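Green tomatoes, mandarins and a glut - what goes in one bowl?

Forum: Kitchen Table > Fruit & Veg

lasham_lil
19th September, 8:14 pm
Right, settle something for me. I've got more tomatoes than sense this year, red ones, orange ones, and a load that are still green and frankly look like they mean to stay that way. I also went a bit mad at the Gündoğdu shop and came home with mandarins and a bag of longans (700 g, and I'd eaten half before I got my coat off). My plan is one big dish in the middle of the table with the whole lot piled in. My sister says tomatoes have no business in a fruit bowl. Who's right?

potterer210
Your sister. Tomatoes on the windowsill, fruit in the bowl. Mixing them is how you end up with a squashed one at the bottom that you find a week later by smell.

beltau_baker
Oh don't listen to him, it looks gorgeous! I do it every September. The green ones do colour up quicker next to ripe fruit too, my mum always put a banana in with hers.

potterer210
The banana works in a paper bag. In an open bowl on a table the gas just drifts off. You might as well put it next to the telly.

beltau_baker
Well mine go red, so there.

lasham_lil
Ha, I knew this would start something. Everything's out on the table at the moment, with the fluted white dish I want to use:
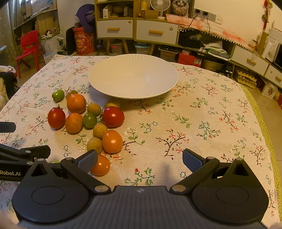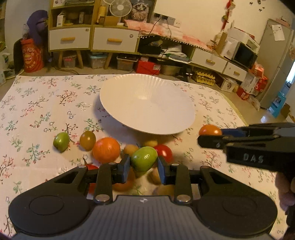
What I can't decide is whether to put the mandarins in first as a sort of base and let the little ones fill the gaps, or keep the longans separate altogether. They roll everywhere. I found one in my slipper on Monday. The tablecloth is staying whatever anyone says, I love those little sprigs and it hides a multitude of tea.

quietcorner
Mandarins first, definitely. Big things at the bottom, then the larger tomatoes stalk side down, then the small stuff on top where you can pick at it. I'd keep the longans in a cup though. People who haven't had them before will bite straight through the shell, my father-in-law did.

clunivbridge_kev
Can I ask what you're going to do with the green ones if they don't turn? I made chutney in a panic last year, 4 jars, and it was so sharp it made your eyes water. Still got three of them.

beltau_baker
Kev, leave it till May and try it again! Mine was horrible at Christmas and lovely by spring. Otherwise fry them in slices with a bit of polenta on.

potterer210
Or compost them. Green tomato chutney is a thing people make so they don't feel guilty.

quietcorner
Steady on. I entered mine at the Lasham show and got a second.

potterer210
Out of how many?

quietcorner
Not the point - it was a very good second.

lasham_lil
Ok so mandarins at the bottom, longans in a cup, and I'll do a paper bag for half the greens and the bowl for the other half and report back. Kev, do you want to swap a jar? I've got plum.

clunivbridge_kev
Yes please. You've been warned about the eyes though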